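4.2 Street names and buyer response in Bumia

The most exciting part of the material turned out to be the street names! We had set out to study how new houses built in older styles are received by people already living nearby, and street names were one line in the interview guide. By the end of the second week every interview was circling back to them. Residents of Bumia talked about names with more heat than they talked about roof pitch, brick color or parking.

The 73 interviews were carried out in July by Maribeth Ambrosio and Dexter Cabrera, in homes and at the sales office on Kesau Road. Nine of the people interviewed had bought a house in the Plastberg development, and the rest lived within walking distance of it. We coded each transcript twice, first for remarks on the buildings and then for remarks on the setting (street names, planting, lamp posts, fences and so on). Coding disagreements were settled by Nélida Zúñiga, who had not done any of the interviews.

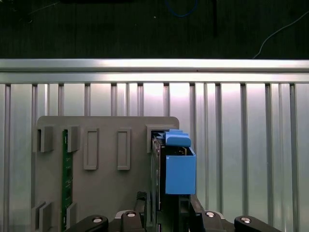
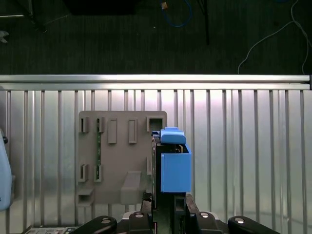
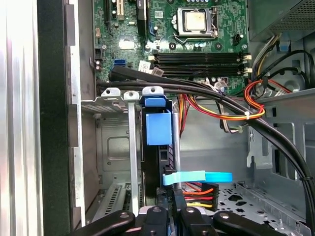 Figure 3. Fixture plate in front of a ribbed panel (top); blue 3D-printed part held by a gripper (middle); inside of an open desktop computer tower (bottom).

Buyers and neighbors read the names very differently. To most buyers, a name borrowed from an old town far away was a pleasant extra. One told us she liked writing the address on parcels, and another said it "went with the windows." Neighbors were much more likely to ask where the name came from and who had picked it. Several of them knew the older field names on the site by heart, and two drew us maps from memory - wonderful documents that deserve a paper of their own.

Kütt Lane is the richest case. The developer kept this one name from the 1951 parcel survey, and it is the only street in the development that neighbors used freely in conversation. For the other streets they said "the new bit" or "behind the school." Buyers on Kütt Lane also brought up local history without being asked, which buyers elsewhere seldom did. With only four households from that street in the sample we can't lean hard on this, but it fits very well with what Bouvier found in his earlier walking interviews, and we would love to see it tested on a larger site.

We had expected style to matter more. Remarks on the bay windows and tall chimneys were mostly friendly in both groups, and the word "fake" came up far less than our pilot had led us to expect. Where it did come up, it was usually aimed at a name. A retired surveyor who praised the brickwork at length - he had gone over twice to look at the corners - would not say his new neighbor's street name aloud.

Eduardo Malabanan has suggested that a name is judged more strictly than a wall, as everyone has to use it, including people who never go near the house. We find this idea very promising. It would also explain why delivery drivers, whom we had not planned to interview at all, had such strong views. Their comments are taken up in Section 4.3, together with the letters sent to the planning office.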